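Speaker notes — Equipment planning for the coming budget year
Silviu Vlad, Facilities Planning, Siltavstead
2020-11-16

Slide 1. Purpose
Thank the members for their time. The request is for approval to plan, and no purchase order will be placed before July. Questions may be taken as they arise.

Slide 2. What is being requested
One tabletop arm with a wrist camera, for cloth handling and desk clearing. The planning ceiling is $3,000 for grippers, spare fingertips and cables. The arm itself would be leased from Vasside for 6 months, with the lease carried under the operating budget. Pause here — the split between capital and operating was raised at the last review.

Slide 3. The work at hand
Let both pictures stand for a moment before speaking. Soft goods are the hardest items on our list, and the fingertip budget follows from them. Desk layouts also differ between floors, so the quotation must allow for changes in mounting.

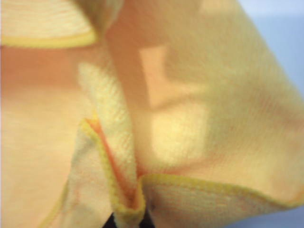
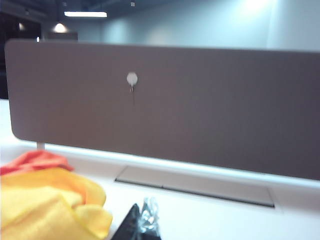 Wrist camera views: yellow cloth at close range (first); yellow and orange-red cloths on a white desk with a brown divider (second).

Slide 4. Comparison of suppliers
Vasside offers the shorter lease and includes training. Nurnunora quotes a lower monthly rate but requires 20 percent on signing. Rocha sells outright only and has been set aside for this cycle. Read the table by row, beginning with service terms.

Slide 5. Costs often left out
Replacement fingertips, cloth stock, floor space and staff hours. Allow 100 staff hours for setup and training. These hours are to be charged to the department that makes the request — see the note from Finance in the handout.

Slide 6. Decision requested
Approve the planning ceiling and authorize talks with Vasside and Nurnunora. Written quotations will be circulated before the next meeting.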